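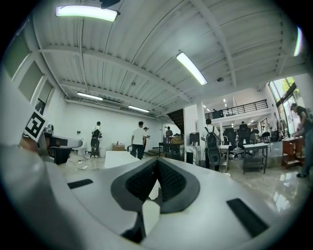

We signed the lease on the Nenwood unit in March and I have been putting off writing about it until there was something to say. The main thing is that it has a mezzanine, which the old place on Arellano did not, and a dark wooden staircase going up to it. The ceiling is corrugated white metal with white beams across it and long fluorescent lights. The windows on the left wall are frosted and set up high, so you get daylight but nothing to look at. I like that more than I thought I would. At Arellano I had a view of the parking lot and spent too much time watching people try to back out of it.

The unit is 2462 square feet on the ground floor. Our old one was 1567. I assumed the extra space would solve our storage problem and so far it has mostly let us put things down in more places. Boxes are the worst of it. Some we packed badly, some we labeled badly, and a few came from Arellano with "misc" on the side from the move before that one. My plan was to have every box go straight to the table by the stairs and get opened there. Most of them do get that far.

Jennylyn Abella did the floor plan on graph paper and it was a good plan. Desks on the right, past the column, long tables in the middle, shelves along the window wall. We followed it for the desks. The shelves are from Bultach and they are on back order, so the window wall has become the place where anything without a home goes. Randi Dalen wants to leave that wall clear for good and put the shelves upstairs. Her argument is that we only need the stored stuff once a month. My argument is that I am usually the one carrying it and I don't want to do that on stairs.

We measured the staircase on Sunday to see if the flat file cabinet would go up. It will go up with the drawers out. Coming back down would be the same job again, so I want to be sure before we start.

Other notes, mostly for myself. The outlets are all on the outside walls, and the middle tables need power, so I ordered floor cord covers from Etier. They come in 10 foot lengths. The lights hum a little in the morning and then stop. The front door sticks unless you lift the handle. There is one key for the back door and I have it. We kept more than 100 of the flat moving boxes in case we need them again, and they are leaning behind my desk until I can think of somewhere better.

Next is the upstairs floor, which needs to be swept and mopped before anything goes on it. Jennylyn is bringing her mop. I still have to call Bultach about the shelves and ask if they can at least send the brackets first, so we can get the holes drilled.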